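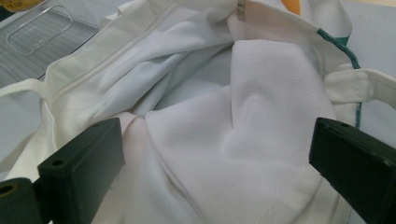 **Qu'est-ce qu'une boucle de jeu ?** C'est la suite d'opérations que le programme répète tant que la partie dure : lire les commandes, mettre à jour le monde, dessiner le résultat.

# Chapitre 2 – Le temps dans le jeu

Voici l'un des plus beaux sujets de la programmation de jeux ! Au chapitre précédent, notre petit labyrinthe Serno affichait déjà ses murs et son personnage, mais tout y restait figé. Nous allons maintenant le mettre en mouvement, et vous verrez qu'une poignée de lignes suffit (le plaisir de la première balle qui rebondit ne s'oublie pas).

Un écran peut se rafraîchir 90 fois par seconde, un autre beaucoup moins. Si la vitesse du personnage dépend du nombre d'images, le même jeu devient injouable d'une machine à l'autre – et c'est bien dommage. Nous séparerons donc le pas de simulation, fixé à 18 millisecondes, du rythme d'affichage.

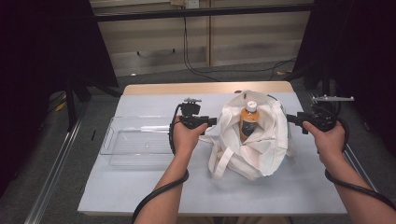
*Fig. 2.1 – Sac en toile blanche et bouteille à bouchon blanc.*

Le code du chapitre utilise la bibliothèque Curno. Comptez à peu près 29 lignes pour la première version, que nous enrichirons ensuite d'une interpolation entre deux états. Gardez sous la main vos notes sur les vecteurs : elles serviront dès la section 2.1, où nous écrirons la fonction `avancer()`.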